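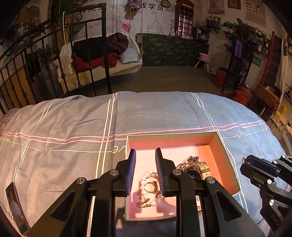
Wear it or give it away

Most jewellery advice starts with a purchase. A velvet tray, a stacking drawer, one of those mirrored cabinets that hangs on the back of a door and falls off in the night. I want to argue for something cheaper and more annoying. One box. Open box, lid off, whatever you own goes in it, and when it's full you stop.

Writing this fast because the Rellalport train is in 20 minutes and I have a bus before that, so forgive the state of it.

The case for one box. You can see things. That's most of the case. A pearl bracelet, a ring with a stone in it, a watch, a silver chain: lay those out in one shallow box on the bed and you know in a second what you've got. Put the same four things in four pouches in two drawers and you own nothing. You own the idea of a bracelet. You go to a wedding in Prilbridge with bare wrists and find the pearls in March, inside a sock.

I did this. The sock was mine.

Now the people who sell storage will tell you everything needs its own compartment. Pearls scratch, chains knot, metal rubs against metal. And fine, yes, they're right about some of it. Pearls are soft. Don't drop a ring on them and then shake the box like a tin of biscuits. Chains do knot, they knot if you look at them, they knot in the compartments too, I have had one go into a neat little square on its own and come out looking like something from the plughole. My answer is to do the clasp up before it goes in. Fastened chain, half the knots. Takes a moment. The compartment takes a moment as well and costs money and you stop using it by the second week.

But suppose they're completely right. Suppose a bracelet worn every Saturday and kept in a plain box picks up a mark or two over the years, and the one in its own padded slot doesn't. I would still take the marks. What is the perfect one for? Who's coming to inspect it?

My grandmother had a proper case. Locked, three trays, key in the sugar bowl. Everything in it was spotless becuase none of it ever went anywhere. She wore the same plain ring and the same watch every day of her life and the rest was being saved. When we finally opened it there were earrings still on the card from the shop. I remember being quite cross, standing there in the bedroom with the cards in my hand. Not at her exactly. At the case.

So. Tip it out on the bed. That's the method, if you want a method. The bed and not the dressing table, dressing tables have edges and backs and little gaps that eat earrings, and a bed you can't ignore. You need to sleep in it tonight. A bedspread with a bit of pattern is pretty but a small gold thing will vanish on it, so keep the box close and put things straight in. Odd earrings, I give them a month and then they go. I know about making them into brooches. I have never made one into a brooch. Neither have you.

Watches are the hard bit. People keep dead watches like they keep old phones, on the grounds that a battery is only a few quid. Get the battery then. I had three that had stopped, took them all to the heel bar at Rusudley on the same day, felt ridiculous, wore two of them that week. The third I still didn't like, and now I knew that it wasn't the battery. Gave it to my neighbour's daughter, who wears it to school and tells me the time whenever she sees me.

A watch in the box with the bracelets gets worn, by the way. A watch in its own case, on its little cushion, gets kept. I don't have any proof of this beyond my own house.

Someone is going to write in about burglars. Someone always does, last time I wrote about keys under flowerpots and the postbag was unbearable. If you have something truly valuable then put it wherever you put valuable things and don't tell me. I mean the ordinary stuff, the birthday bracelet, the holiday ring. Most of what we lock up wouldn't be worth the thief's bus fare, it's only worth something to us, and then we don't look at it.

And someone will say it looks messy. It does a bit! I've gone off the other look. There's a shop in Dinsa with a window full of storage, everything in it cream, one necklace per hook, and the hooks so far apart you'd need a spare wall for a normal person's necklaces. I went in once to look at the jewellery stand they call the heirloom tree and the ticket said 3,555, local money I admit, but still I had to go and sit on the wall outside. It holds six things. I could hold six things. I could stand in the corner of the bedroom with my arms out.

A room with a life going on in it has clothes on the chair. It has a basin where somebody put a basin down. I can't see why the one box of pretty things in the middle of all that should be laid out like a museum, with each item on its own bit of foam, when the rest of the house is being lived in by people who are late.

What I will give the tidy people is the limit. The limit is the whole thing really. One box means one box, no overflow dish by the sink, no little hook by the mirror that becomes eleven little hooks. If a new bracelet comes in and the lid won't shut (keep the lid, for dust, just don't have it on all day) then something goes out, to a niece or a friend or the charity shop, and it should be something decent. Give away the thing you've been saving. They might put it on there and then.

Right, bus. I'm wearing the pearls with a raincoat and they look daft, and one of the shopping bags has already caught on the clasp.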